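The Haltov quote came back at 306 a month per arm, two arms minimum, and I still can't find where it says who pays when a finger joint wears out. Sudberg at least prints that part.
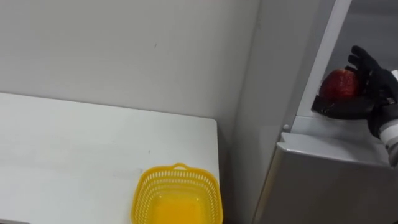

Black hand, one apple, empty yellow basket.

Everybody budgets for the arm – then come the spare gloves, the mounting and the training days. Joton put those at some 82 hours in the first year, and I don't believe it.
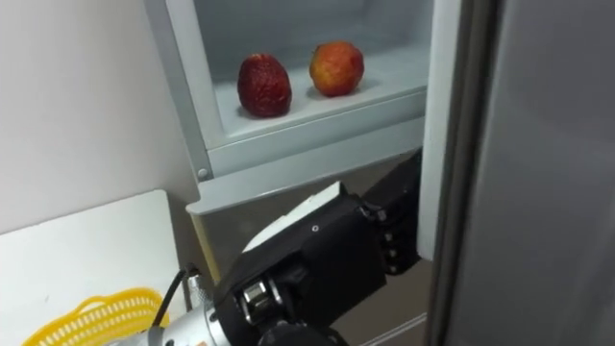
So I'm holding off until December, whatever Nel's discount says.

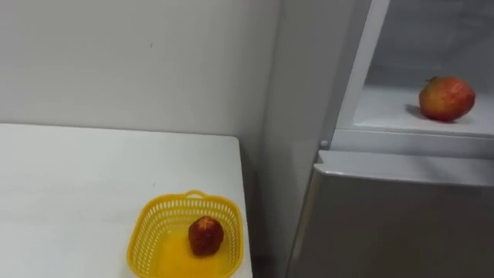 My spreadsheet needs a line for slow work. A sales sheet talks about picks per hour. One strawberry in the basket and an apple still on the fridge shelf doesn't tell me what a pick costs, and I want that in writing.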